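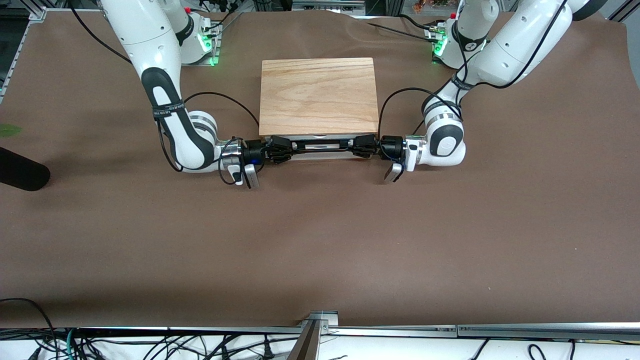
Keep the old shelf, please

Every November my neighbor Gilles Besson drags a perfectly good bookcase to the curb, and every November I drag it back up to my place. Okay, it's happened twice. But still! The second one only had a sagging shelf. You flip the board over, it sags the other way for a few years, and by then you've got used to it.

I paid $40 for my kitchen table at a yard sale in Trostby, and it has a burn mark shaped like a boot. Guests always ask about it (I blame the previous owners, who can't defend themselves). A new one at the Cestora store was $944 and came with a little card telling you not to put hot plates on it. On a table!

I know, I know, not everyone wants to spend a Saturday with wood glue on their sleeves. My friend Cristóbal thinks I'm cheap, and he's a bit right. But I like knowing where the wobble is and which drawer needs a kick. I've lived with these things long enough that I'd miss the kick. So before you haul yours outside, try turning the shelf over first. And if it's still going to the curb, I'm on the second floor, just ring.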